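Piltbridge Extends Community Meal Service Through the Winter

The Piltbridge Department of Community Services will continue its shared evening meal service through the winter, with an additional weekly sitting at the Odera Street Hall beginning in December. The decision was confirmed on Monday and applies to all residents of Piltbridge and the neighboring district of Skinmont.

The service opened last spring as a trial at a single site. It offers a hot evening meal, served at the table, to anyone who lives in either district. Guests are not asked for proof of income, and no referral is needed. The trial was due to close at the end of fall, and its future had been under review since late summer.

"People told us they came for the food and stayed for the table," said Mereana Katene, who directs the service for the department. "Many of our guests live alone. Some are new to the district, and some have lived on the same street all their lives and had not sat down with a neighbor in years. The review gave proper weight to that, and I am pleased with the result."

Under the new arrangement, meals will be served on three evenings a week in place of two. The two existing sittings will remain at the Wolholm Center, where the kitchen was refitted before the trial began. The third will take place at the Odera Street Hall, which is closer to the bus routes used by most Skinmont residents. Doors at both sites will open at 5:30 p.m., and the meal will be served at 6 p.m.

The Odera Street Hall can seat 300 people for public events, but the department does not plan to use the full room. Tables will be set in the east half of the hall, with a separate area for families with small children. A side entrance with a ramp will be open throughout the evening, and guests who use wheelchairs or walkers may ask for a place near that door when they reserve.

Meals will be served on reusable tableware at both sites. The department used disposable trays during the first weeks of the trial and replaced them after guests said they preferred to eat from a proper plate. Dishes will be washed on the premises at the Wolholm Center. At Odera Street, where the kitchen is smaller, a second sink and a drying rack are being installed ahead of the opening.

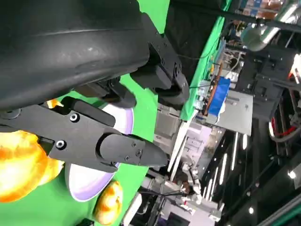

Menus and Dietary Needs

Menus will be posted each week at both sites and at the public library branches in Piltbridge and Skinmont. Each sitting will include a meatless main course, and a soup will be available for guests who want a lighter meal. The kitchen will continue to use produce from local growers where the price allows, although the department expects to rely more on stored vegetables, beans and grains during the colder months.

Guests with food allergies are asked to tell staff when they reserve. Ingredient lists are kept in the kitchen and can be read on request before the meal. The kitchens are not free of nuts or wheat, and the department cannot promise that any dish is suitable for guests with severe allergies. Those guests may bring their own food and are welcome to join the table.

Reservations and Cost

Reservations are recommended but not required. A place may be reserved by telephone or in person at the front desk of either site until noon on the day of the meal. Guests who arrive without a reservation will be seated as space permits - the department noted that no one was turned away during the trial, but that demand may rise in cold weather.

There is no set charge. A suggested contribution of $3 per adult will remain in place, and meals for children will continue to be free. Contributions are placed in a closed box near the door, and staff do not record who has given. The remaining cost is met from the department's general budget and from a grant approved for the winter period.

Groups of more than 8 should contact the department at least one week ahead, so that seating can be arranged. The service is not available for private parties or for meetings of outside organizations.

Transportation

A shuttle will run between Skinmont and the Wolholm Center on both evenings when meals are served there. The shuttle has 20 seats and will make stops at the Skinmont library and the health clinic before continuing to the center. It will leave the library at 5:10 p.m. and make its return trip at 7:30 p.m. There is no fare. Residents who cannot reach a stop on foot may ask about door-to-door service when they reserve a meal, and such requests will be considered in the order received.

No shuttle is planned for the Odera Street sitting. Parking at the hall is limited, and drivers are asked to leave the spaces closest to the side entrance for guests with disability permits.

Weather and Closures

If the district schools close early due to snow or ice, the evening meal will be canceled. Notice will be given on the department's telephone line and at the front desk of each site by 2 p.m. Guests with reservations who have left a telephone number will be called. Both sites will be closed on public holidays, and the schedule for the holiday weeks will be posted separately.

Next Steps

The department will review attendance and costs at the end of the winter and will report its findings before the spring budget is prepared. Guests will be invited to fill out a short comment card at any sitting. Large-print cards will be available, and staff can write down spoken comments for those who prefer it.

Ms. Katene said the department had not yet decided whether the third sitting would become permanent. "We want to see how Odera Street works in practice," she said. "The hall is well placed, but it is an older building with a small kitchen, and we will need a full season before we can say what it can support."

The department is also seeking part-time kitchen assistants for the Odera Street site. The positions are paid, and training in food handling will be provided before the first shift. Application forms are available at the Wolholm Center and may be returned there in person or by mail. Questions about the meal service, including the winter schedule, may be directed to the Department of Community Services during regular office hours.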